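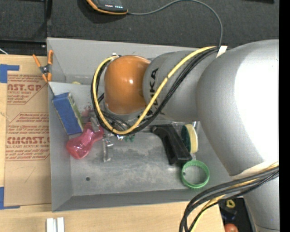
**FOR IMMEDIATE RELEASE – October**

# Brolholm Tenants' Group Questions "Quiet Hours" Claims for Gorero Heat Pumps

**Group asks James Property to hold off on second phase until sound readings are taken at night**

BROLHOLM – The Brolholm Tenants' Group today asked James Property to delay the second phase of its heating replacement program until the company can show that the outdoor units already installed are as quiet as residents were told they would be.

The first phase put Gorero heat pumps outside 80 homes on the north side of the Brolholm estate. The second would bring the total to 200. Letters sent to tenants before the work began described the units as "whisper quiet" and said most people would "forget they are there." The group has heard from plenty of people who have not forgotten.

The group wants to be clear about its position, which has been misreported in the estate newsletter. It does not oppose heat pumps. The old gas boilers were expensive to run and broke down every winter, and many of our members say their living rooms are more comfortable than they have been in years. What we doubt is the sales language, and we doubt it more each time we ask for the numbers behind it.

**What tenants were promised**

The leaflet handed out at the spring open house made three claims: that the units would be quiet, that bills would fall, and that the work would be finished in each home within 4 days.

On the last point, James Property has since told us that the count starts when the indoor work starts and leaves out the pouring of the concrete pad, the electrical upgrade and the final inspection. By that measure almost any job can be done in 4 days. Tenants who had a trench across the front path for most of a month were surprised to learn that their installation had been on schedule.

On bills, we think it is too early for anyone to say. The first units were switched on in warm weather. A chart shown at the August meeting compared summer running costs with last winter's gas bills, and we would ask James Property to stop using it. A fair comparison needs at least one full winter, with the outdoor temperature given alongside the cost.

**The noise question**

Most of the complaints that reach us concern noise at night. Residents describe a low hum that starts and stops, and is worse in back bedrooms where two units face each other across the narrow side yards. Some sleep through it. Others have moved their beds to the front of the house.

When the group raised this, we were sent a report by Corkanell, the consulting firm hired to check the installation. We have read it closely and do not think it answers the question. The readings were taken at five locations, all in the early afternoon on one weekday, with traffic on the main road. None was taken in a side yard. The report does not say whether the units were running at full output, at low output or at all.

The report also concludes that noise levels are "in line with expectations." It does not say whose expectations these were, or what they were based on. We have asked Corkanell for its working notes and were told to direct our request to James Property. James Property told us to ask Corkanell.

There may be a good explanation for all of this. The units may turn out to be well within any reasonable limit, and the hum may come from loose brackets or poor placement that could be fixed in an afternoon. We would welcome that result. But a daytime reading beside a busy road cannot tell anyone what a bedroom sounds like at 3 a.m., and we are not willing to treat it as if it did.

**What the group is asking for**

Before any further work begins, the Brolholm Tenants' Group asks James Property to:

- take sound readings between 11 p.m. and 5 a.m., including in the side yards and inside at least some back bedrooms with the window open
- record what each unit was doing at the time of the reading
- publish the results in full, with the method, and with no summary page in place of the data
- check brackets, pads and pipe runs at every home where a complaint has been made
- put in writing who pays to move a unit that is found to be too loud

We also ask that the phrase "whisper quiet" be dropped from letters to second-phase tenants until there is something to back it up.

James Property has said that a delay would put its contract price at risk. We asked to see the clause and have not been shown it. We note that the start date has already slipped twice for reasons that had nothing to do with tenants, and the price seems to have survived both times.

**Open meeting**

The group will hold an open meeting on Sunday at 4 p.m. in the Brolholm community hall. Tenants from both phases are welcome, including those who are happy with their new heating. We would like to hear from them too – so far the only satisfied customers we have been able to quote are the ones in the leaflet.

James Property, Gorero and Corkanell have all been invited. At the time of this release, Gorero had replied with a link to its product brochure.

Tenants who cannot come may leave a written note in the group's mailbox inside the hall entrance. Please give the street, the side of the house where the unit stands, and the times of night when the noise is noticed. Names will not be passed on without permission.

**About the Brolholm Tenants' Group**

The Brolholm Tenants' Group represents renters on the Brolholm estate. It is independent of James Property and receives no money from any heating supplier or installer.

**Press contact**

Brolholm Tenants' Group, Brolholm community hall. Reporters are welcome at the Sunday meeting and may request copies of the Corkanell report and our letters to James Property at the door.

###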